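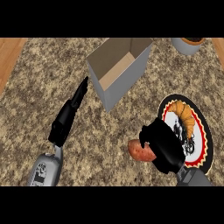 Looking after a cell that does not exist

My last post was in spring and a few readers asked me if I left robotics. I did not leave. I only changed from one kind of cell to another. At Nuromon I was responsible for a real cell with two arms, with grease and cable chains and a door switch that failed every winter. Now I look after a simulated one. There are two arms, a surface to work on, a cardboard box, a plate and some food, and the whole thing lives on a computer under my desk in Plovcombe.

I thought this job would be easier. No spare parts, no waiting for the electrician. In some ways it is true, but a simulated cell also gets out of order, and it does so very quietly. A real gripper which is out of adjustment makes a noise, or drops something on your shoe. A simulated one continues to look perfect and gives you wrong results for two weeks.

So I want to write down how I set it up after the August update, mostly for myself, and maybe for the person who has it after me.

First thing, I load the scene with the arms only. I remove the box, the plate and everything that can move. Then I send both arms to their home pose and read the joint values. They should be the same as the values in my notes, to the third decimal. After the update the left arm was correct and the right arm was not. Its base was shifted 13 mm to the side. I looked for the reason during one full evening and found it in the scene file, where the mount of the right arm was now measured from the corner of the table and the left one still from the center. Mizanur Sikder wrote the converter for these files, and he was very kind when I called him, but he also said that the converter prints a warning for this and I should read the warnings. He was right. There were 132 of them, and the one I needed was near the end.

If you have the same problem, please do not correct it by adding an offset to the arm. I did this the first time, in another project, and then every camera and every saved grasp needed its own offset too. Correct the mount and throw the offset away.

The second thing is the grippers. I open and close each of them 100 times with nothing between the fingers and I record the final position. It is boring to watch, so I make tea. What I want to see is that the fingers always stop at the same place and that they do not tremble. Trembling fingers usually mean that the contact settings are too stiff for the time step. I had a little of it on the left side. I made the time step half as long, the trembling stopped, and the computer became slow and hot like an oven. After that I put the time step back and made the contact softer in small steps, until the fingers were calm. It took most of a Tuesday, but the speed is now again acceptable.

Then the objects come back, always one by one. I begin with the box. For the eyes it is only a cardboard box, but for the physics it must be five thin walls, and this is an important point. Some tools make a simple collision shape around every object automatically, and for an open box this simple shape is a closed block. You see an opening and the physics sees a lid. The first time I met this, the item was lying in the air at the height of the rim and I was laughing alone in the room. Now I test it in the same way every time: I drop a small ball above the middle of the box and look where it stops. It must stop on the floor of the box. I also drop one near each wall, to find out if the walls are thicker than they look.

The plate is more difficult than the box, which surprised me. Its rim is low and the surface is slightly curved, and if the collision shape is too rough, the food stands on a small invisible step. You see it when a thing on the plate turns slowly by itself with no arm near it. I rebuilt the collision shape of the plate from more pieces and after that everything stayed where I put it.

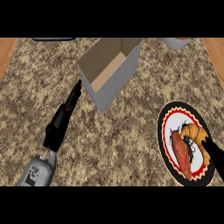 For the food I have two objects, a croissant and a sweet potato, and I learned to like both of them, for different reasons. The sweet potato is simple. It is long, it is almost round, and it wants to roll. If the rolling friction is zero, one light touch of a finger sends it away over the whole surface and down to the floor. I gave it a small value and made the test with a tilted plane, as we did at school with wooden blocks. I wrote the angle where it starts to move in the notes. When this angle changes after an update, I know that somebody changed the friction model, even if the release notes say nothing.

The croissant is the problem child. In reality it is soft, and you can press it a little with the fingers and it stays in the hand. In my cell it is a rigid body. All the softness which you feel when you look at it is not there. So the fingers touch it at two or three small points, on the ridges, and if one point slips then the whole croissant turns around the other. Aslı Çınar, who trains the policies that use my cell, asked me to increase the friction until it holds. I did not want to do this, and we had a long discussion. With very high friction you can lift a croissant by one corner with a bad grasp, and the policy will learn that bad grasps are fine. We agreed on a middle value, and I limited the closing force also. She has fewer successes now but I believe them more.

The last part is the replay. Windilix, the tool we use for recording, can play an old episode again in the new scene. I have 1,428 old episodes, which is too much for one night on my computer, so I take a small part of them with both arms in use and compare the end positions of the objects. I do not expect the same result in every detail. Contacts are sensitive, and a small difference in the beginning becomes a big one after the object is released. But before the first contact, the arms must follow exactly the old path. If they do not, I stop and go back to the mounts.

This is where I found my last error, and I am a little ashamed of it. The arms followed the old path very well, but the left gripper closed too early by a few steps. I suspected the controller, the clock, and for one hour even the memory of the computer. The reason was my own change: when I tried the shorter time step, I had also changed the delay of the gripper command, and I put only one of these two values back. Since then I keep the settings in one file, and I write one line for each change, with the old value and the new value. On a real machine I had a paper book for this, with a pen on a string. I don't know why I believed I could live without it here.

Karine Paquette asked under the previous post if it is possible to do this work without experience with real robots. I think yes. But I would still recommend to spend some weeks beside a real one, and to repair a thing or two with your hands. When you have once felt how a finger bends a little before the object moves, you see faster that something is wrong on the screen.

The present state is: both mounts corrected, grippers calm, box open also for the physics, plate without steps. What is left is the lighting. After the update the shadows are softer than before, and Aslı wants to know if it matters for the cameras. I will run the old lights and the new lights with the same episodes and compare. I also still have to read the other 131 warnings. I am at number forty, and so far all of them are about names that are too long.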